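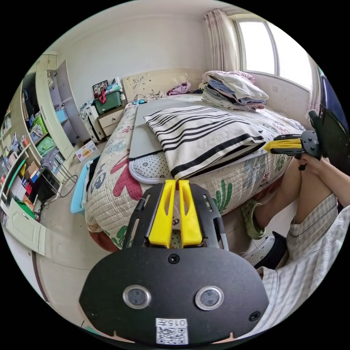 Two grippers, one with yellow fingers forward, one with them pointing left, and the bed straight ahead.

I've been a bookkeeper for a long time, and I'd like to say something in defense of slow invoices. Not late ones. Slow ones.

At the last place I worked full time, Stetby, we had a rule that any bill over $100 had to be looked at by a human being before it got paid. That human being was mostly me, plus Violeta Cisternas two desks down, who could spot a doubled freight charge from across the room. We had a stack of paper, a red pen and a shared spreadsheet that crashed if you sorted it by vendor. I loved it. (I did not love the spreadsheet.)

Then we got Plotell. If you haven't met it, it's one of those accounts payable programs that reads the invoice, matches it to the purchase order and sends it off for payment while you're at lunch. Everybody upstairs was thrilled! The time from invoice to payment dropped to five days, and somebody made a slide about it. I'll be fair, the matching was good. It read smudgy scans better than I do, and my eyes are fine.
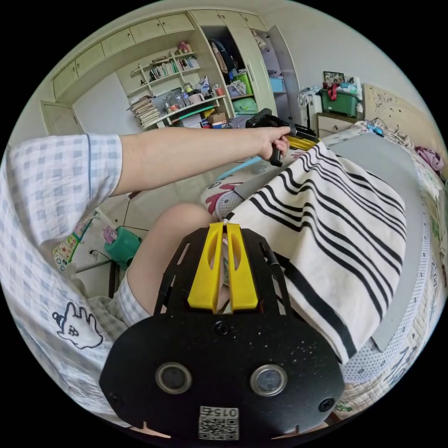

Close up on the black gripper, left arm reaching across.

But here is what bugs me. Software checks whether the bill agrees with the order. It doesn't wonder whether the order was a dumb idea. We had a supplier called Wasto that did our bins and shredding, and every month they billed us $493 for a pickup schedule we'd signed up for back when we had the second floor. We gave up the second floor. The contract said $493, the order said $493, the invoice said $493, and off it went with a nice green check mark next to it. Violeta caught it in May when she was looking for something else entirely and thought, wait, which bins?

Now, I know what the software folks say, because I've sat through the webinars. They say you can set up a review rule. Sure you can! You can set up a rule for anything once you know it's a problem. What you can't set up is the feeling you get when you've typed the same number into the same box for the ninth time and your hand sort of stops over the keys. I think that feeling is worth money. I think it's worth quite a lot of money, and it never shows up on the slide. 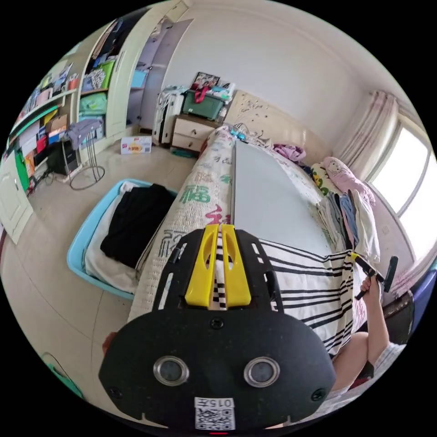
I'm not saying we should go back to paper. I do the books for a few small businesses now, from my kitchen mostly, and I'd be sunk without software. One of them, Semwal, sends me 77 bills in a normal month, and I'm happy to let the program type in every last one of them. Typing isn't the good part. The good part is reading them, and I don't see why saving the typing means we have to skip the reading too.

So what I do is boring. Once a month I make coffee, I pull up everything that's due, and I go down the list asking if the owner would still buy this today. Phone line nobody has plugged in since the move, parking spot for a guy who retired, that kind of thing. It takes me a morning. I bill for the morning, and I've had exactly one client grumble about it, and she quit grumbling when she saw what we canceled. 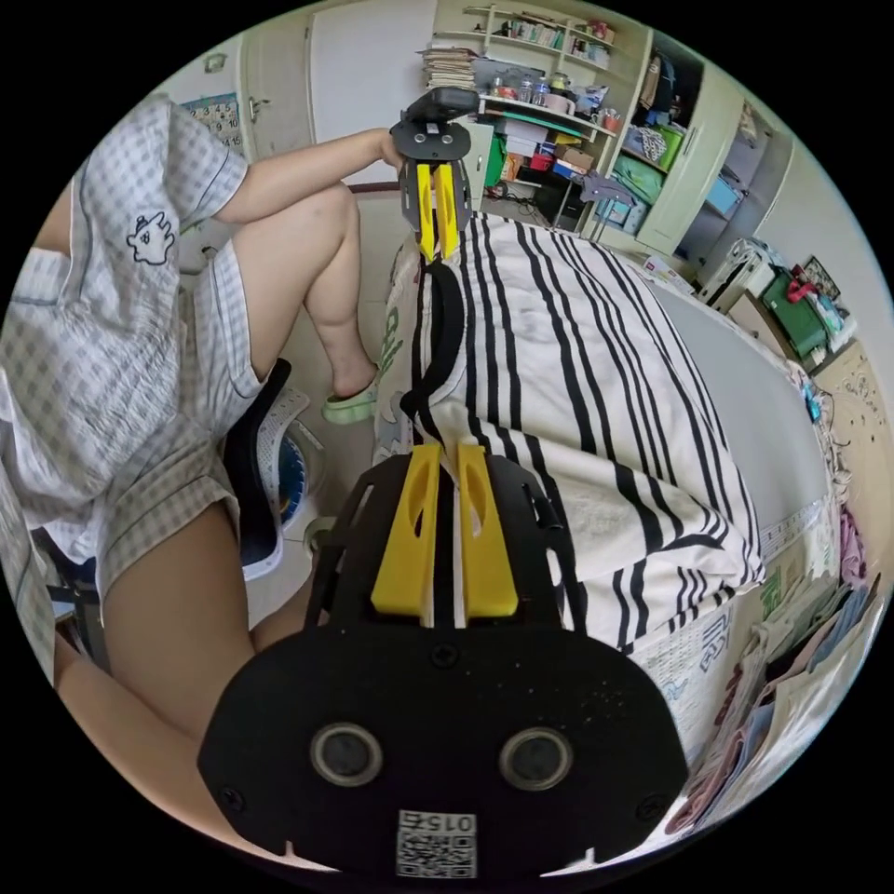

The other thing, and I get a bit worked up about this one, is that vendors notice who reads. If you call a supplier and ask about one odd line on page two, politely, they'll be more careful with you from then on. I've seen it over and over. You also end up knowing the name of the person in their billing office, and that's the person who'll wave off a late fee for you some year when the mail goes wrong. Plotell never once got us a late fee waived.

If you own a small company and you're shopping for one of these systems, go ahead and buy it. Just ask who's going to read the bills afterward, and get a name. If the answer is "the system flags exceptions," ask again. And please pay your bookkeeper for the morning.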